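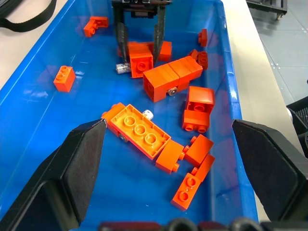

Tunuvar Furnished Rentals Listings

A table of furnished apartment listings in the Tunuvar area, with one row per listing. It covers studios, one bedroom and two bedroom units offered by the night, the week or the month. The listings were copied by hand from public pages kept by two management companies, Cheung Residential and Kareck Stays, and from the notice page of the Ida Street Apartments, which rents directly.

Current version: 1 Jan 2023

Files

listings.csv is the main table.
amenities.csv has one row per amenity per listing, joined on listing_id.
buildings.csv has the building name, neighborhood, year built where known, and parking type.
notes.txt holds free text that didn't fit a column, mostly pet rules and parking rules.

All files are UTF-8, comma separated, with a header row. Empty cells mean the listing did not say. They do not mean no.

Columns in listings.csv

listing_id: text, stable between versions
building_id: text, matches buildings.csv
bedrooms: 0, 1 or 2. Studios are 0
bathrooms: number, half baths as 0.5
sq_ft: as advertised, not checked
floor: ground floor is 1
min_stay_nights: shortest stay accepted
rate_night, rate_week, rate_month: US dollars before tax
cleaning_fee: one-time charge, US dollars
deposit: US dollars, refundable part only
utilities: included, capped or separate
laundry: in_unit, shared or none
pets: yes, no, cats_only or ask
furnished: full or partial

A unit is marked full if the listing mentions a bed, seating, a table, cookware, dishes and linens. If any one of these is missing the unit is partial, even when the landlord calls it fully furnished. This affects the Kareck rows more than the others because their pages often leave linens off the list.

Rates

Many listings give only one or two of the three rates. We did not fill in the others. Please don't multiply the nightly rate by 30 to get a monthly one. Monthly stays are usually discounted, and for a few Ida Street units the monthly rate includes the electric bill while the weekly rate does not.

Where a page showed a range, the lower figure went into the rate column and the full range went into notes.txt. Seasonal rates were treated the same way. Ida Street raises its weekly rates in October for the fair, and those higher rates are in the notes only.

Amenities

Amenity names were cleaned up so that they can be compared. "W/D," "washer & dryer" and "private laundry" all became washer_dryer. Cable and internet are separate entries. "Wi-Fi available" is stored as internet, but check the notes before assuming it is free. Patio and balcony are kept apart, and screened patios have their own code, patio_screened.

Pools, gyms and clubhouses belong to the building and are listed in buildings.csv. Earlier versions repeated them for every unit, which made the counts too high.

Location

We give the neighborhood and the nearest main cross street. Unit numbers were removed. The walk_min column in buildings.csv is the walking time to the nearest grocery store, taken from a map. No value is above 40. Buildings with no sidewalk on the route are left blank.

Known problems

The cleaning_fee column mixes flat fees and per-stay minimums for the Cheung buildings. We haven't found a good way to separate them.

In 6 listings the square footage looks wrong (a two bedroom smaller than the studio next door, for one). They were kept as advertised and flagged with check_size = 1.

Deposits above 80 percent of the monthly rate were looked at a second time and are correct as posted.

Some units appear on both a management page and the building's own page. We merged them when the floor plan and floor matched. A few duplicates probably remain.

Suitable uses

Comparing lease terms, practicing joins and cleaning, and getting a general sense of what furnished units in Tunuvar include. The table is a poor basis for setting rent, and it says nothing about whether a unit is open on a given date.

Changes in this version

Added min_stay_nights
Moved shared amenities to buildings.csv
Split laundry into three values
Fixed swapped week and month rates for one Kareck building
Removed listings that had been taken down

Corrections

Open an issue with the listing_id, the column and the value you think is right. If the page has changed since the version date, say so and the row will be updated in the next version.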